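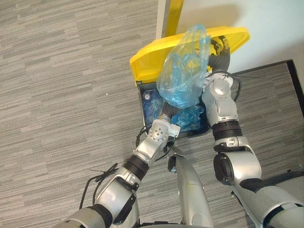

Robot Operator, Gripper Comparison (fixed term, on site)

Kerslake is hiring two operators for the Gratatby project at our Skenley building. The job is to run a two-armed robot through ordinary household and office chores by teleoperation, with different grippers fitted, and to write down what happened. The contract starts in February and runs until the trial plan is finished.

What the project is

We are comparing two grippers on the same robot. One is the stock gripper that came with the arms. The other is the Duvo, which we build here. Both have done well on blocks, cups and boxes, and we have plenty of data on those. What we lack is data on soft and awkward things: trash bags, film, crumpled packaging, cloth, empty bottles. Waste handling is the largest single group of tasks in the plan. It includes opening a bin, reaching in with both arms, getting a grip on a plastic bag, lifting it clear and putting it down without spilling what was inside.

The plan calls for 3,000 trials. So far 1,384 are done and checked. Trials are run in sets, and the gripper is changed between sets according to a schedule the operator does not choose. Please don't apply if you would find it hard to leave the schedule alone. A few people do.

What you would do

Drive both arms from the operator station, using hand controllers and the view from the head camera. The view is from behind and above the arms, and the arms themselves block part of it. Learning to work around that takes most people the first couple of weeks.

Reset the work area after each trial. For bin tasks that means putting the waste back in, closing the lid and moving the bin to its floor mark. You will be bending and kneeling a lot.

Score each trial on a short form while it is fresh: completed, partly completed or failed, plus a failure code. The most common codes are slip, tear, double grasp and collision with the rim.

Change grippers and run the calibration routine. We will train you on this. It takes a hex key and some patience with connectors.

Tell the engineers when something feels wrong, even if you can't say what. A wrist that has started to lag is usually noticed by the operator before it shows up in the logs.

You would not be writing control code or designing grippers, though you will sit in the same room as the people who do, and they will ask your opinion.

What we need from you

Steady hands and good attention over long stretches of repeated work. Clear written English, mainly for the notes field on the form. Normal or corrected vision, and no difficulty judging depth from a screen — we test this at interview. You should be able to lift a full office trash bin and to stand or kneel for part of each shift.

Experience with game controllers, remote cranes, drones, lab work or camera operation is useful. A degree is not required. Neither is any earlier work with robots.

Hours and pay

Shifts are six hours with paid breaks, mornings or afternoons. Nobody drives the robot for more than 50 minutes at a stretch. Pay is hourly and is the same for both shifts; the rate is sent to everyone we invite to interview, before they agree to come in. Parking is free. The work can't be done from home.

Safety

The emergency stop is within reach of the operator at all times, and a second person is in the room whenever the arms are powered. All waste used in trials is clean packaging collected in our own offices. We do not use food waste, glass or needles. Gloves and knee pads are supplied.

How to apply

Send a resume and a short letter, 200 words at most, to the hiring desk at Kerslake with "Gratatby operator" in the subject line. In the letter, describe a repetitive job you have done and how you kept your results consistent. Say which shift you prefer and whether you could take the other one.

Interviews are held at Skenley on a Tuesday and last two hours. The first hour is a conversation and a tour. The second is a practical session at the operator station, with the stock gripper and a bag-lifting task. We don't expect you to be good at it on the first day, and we look mostly at how you respond after a failed grasp. Travel costs within the state are refunded.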